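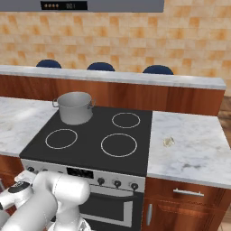 Building a practice kitchen for your robot arm in simulation

If you have a hobby arm bolted to a bench at home, or you share one at a makerspace, you already know how slow it is to try out a cooking motion on the real thing. You set up the pot, run the motion, hit the stop button, put everything back, and run it again. A simulated kitchen lets you do all of that from a laptop, and it's so much fun once the first motion goes through!

I built mine for the arm we keep in the Flenbridge shared workshop. The kitchen file is called Privine and the motion planner I use with it is Marchand, but any simulator that handles rigid bodies and contacts will do. Names of menus will differ, the order of work won't.

What you need

A laptop with a reasonable graphics card
A model of your arm, with joint limits filled in
A kitchen model with a range, counters and some cookware
A tape measure, for the real stove you care about
One free evening, maybe two

Step 1. Load the kitchen and fix the scale

Bring in the kitchen with nothing else and measure it before you do anything clever. Plenty of free kitchen models come in at the wrong scale, and a stove that is ten percent too wide will teach you the wrong reach. Measure the cooktop across, measure counter height, then compare with your tape.

Check that the cooktop and the counters are separate bodies, too. In my first version they were one big lump, and I couldn't give the glass its own friction value. Splitting them took ten minutes in the mesh editor.

Step 2. Place the arm

Put the base where a real one could stand. It's tempting to float it somewhere handy, but then nothing you learn carries over to the workshop. I put mine in front of the range and off to the left, so the arm comes in at an angle and the right-hand counter stays open for setting things down.

Now jog each joint by hand through its full travel and watch the links as they pass the control panel and the oven handle. Those are the two places where I kept getting collisions. If a link clips the handle, move the base back a little and try again.

Step 3. Add a pot

Start with a stockpot that has straight sides and two loop handles. Straight sides are easy for the physics engine, and loop handles give the gripper something definite to aim for. Set it on the back left burner with the handles pointing left and right.

Why the back left? It's a stretch, and I like beginning with a stretch. If the arm can get to a rear burner without bumping anything, the front ones feel like a vacation.

Leave the pot empty for now. Liquids are a whole other weekend.

Step 4. Fix the collision shape

This is the step that people skip (I did). By default many simulators wrap each object in a convex hull, and a convex hull fills the pot in solid and closes up the handle loops. The gripper then bounces off thin air and you lose an evening wondering why.

Build the pot from simple pieces instead: a flat disk for the bottom, a ring of thin boxes for the wall, and 3 short capsules for each handle. Turn on the collision view and look straight down. You should see daylight through both loops.

Step 5. Let it settle

Run the physics with the arm parked for 60 steps before every attempt. The pot drops a hair and comes to rest on the glass. Skip this and it may still be moving when the gripper arrives, which makes good motions look bad.

Step 6. Plan a reach

Pick a target just above the right-hand handle, and have the planner get there first. Then add a second, slow, straight move down to the handle itself. Two short moves are much easier to debug than one long one.

My first working reach came on seed 543, and I still keep that number on a sticky note over the bench. Fix your seed while you're debugging — otherwise you'll be chasing a different problem on every run.

Step 7. Shake things up

Once one reach works, move the pot a little each time. Shift it, turn it, try another burner. Change the lighting if you're using a camera, especially on pale marble counters, where a bright highlight can wash out small clear objects.

If something goes wrong

Pot slides away when touched: raise the friction on the glass, then check the mass of the pot.
Pot jitters in place: the step size is too big, cut it in half.
Planner finds no path: look at the elbow first, then the base position.
Gripper passes through the handle: collision is turned off on the fingers.

For the real run we use the Tullberg gripper at quarter speed with an empty pot and a hand on the stop button. Start there and go up slowly.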